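Brurnamon two-arm bench kit: was it worth the money for a small cafe supplier?

I promised a few of you in the comments that I'd write this up once we'd had the Brurnamon kit long enough to have an opinion, so get a cuppa, it's a long one. Short version: I like it, I'd buy it again, and I'd budget for it completely differently.

Some background for new readers. We pack takeaway orders and little gift bags for cafes, and I'd been eyeing off a two-arm setup for ages. I got quotes on three. The Gethin was lovely but wanted its own bench and a service contract I nearly choked on. The Udov was cheap as chips, but you only get one arm in the box and the second is sold separately (of course it is). The Brurnamon comes as a pair on a front rail, with the corner posts included, and you supply your own walls and table top. That last bit sold me. I had a roll and a half of peony wallpaper left over from the shop and no intention of staring at bare grey panels all day.
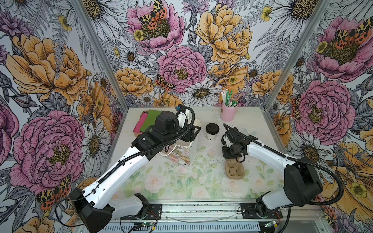 Putting it together took us a weekend and one trip to the hardware store for longer bolts. The instructions are fine up to page 28 and then they go a bit vague about cable routing. My tip is to leave more slack than you think at the wrist. I did the left arm too tight and had to redo it, with a fair bit of muttering.

Now the budgeting, which is what most of you asked about. I'd put the arms in the spreadsheet, plus freight, and felt very grown-up about it. What I left out was consumables! While you're setting up a packing job you go through cups, lids, carriers and bags at a silly rate, and you can't always sell them afterwards. We got through 101 paper cups before I was happy with the grip settings. Put in a line for that, then double it. Same goes for cleaning gear and spare fingertips. Stullunden does a fingertip set that fits, and I'd order it with the kit so you only pay postage once.

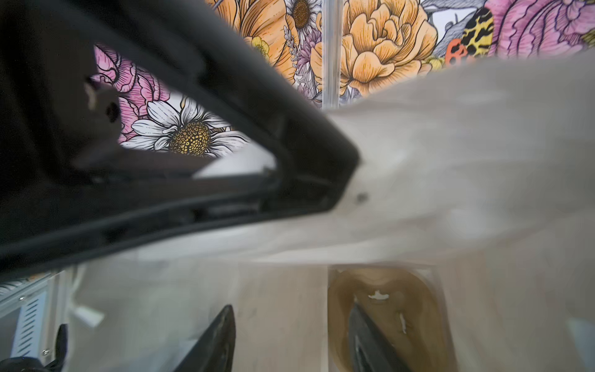 The wrist cameras were an optional extra and I dithered over them for weeks. Get them. A view from above is good for seeing where everything is on the table, but for anything down at fingertip level I want the close one. They do sit very near the work, so a big soft item can fill half the picture, and you'll want to think about that when you plan where things go.

Gripes? A few. The arms take up more of the front edge than the brochure lets on, so measure your bench with the bases in mind. The little circuit boards sit out on the rail with their wires showing, and I'd have paid extra for a cover. Support answers emails, but it took 5 days to hear back about a replacement mounting plate. And my pretty printed table top shows every crumb, though I can hardly blame Brurnamon for my taste in roses.

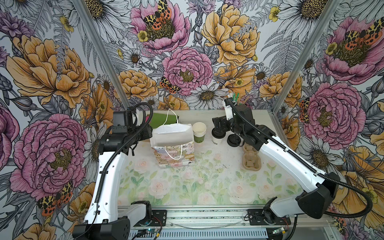
Both arms over the bench, with the gift bag in the middle and the cups and carrier to the right.

As for what it's like to live with, it's quieter than our old label printer and the reach covers the whole table from side to side. Swapping from one job to another takes me 57 minutes if I've labelled my settings properly and most of the arvo if I haven't. If you've only got the one repetitive job, the Udov might do you. For mixed bits and pieces like ours I'd stick with two arms.

Four stars from me. I've knocked one off for the cable pages and the bare circuit boards. I'm pricing up a second kit for June, and if freight comes in anywhere near last time's quote I'll post the full spreadsheet so you can pinch it.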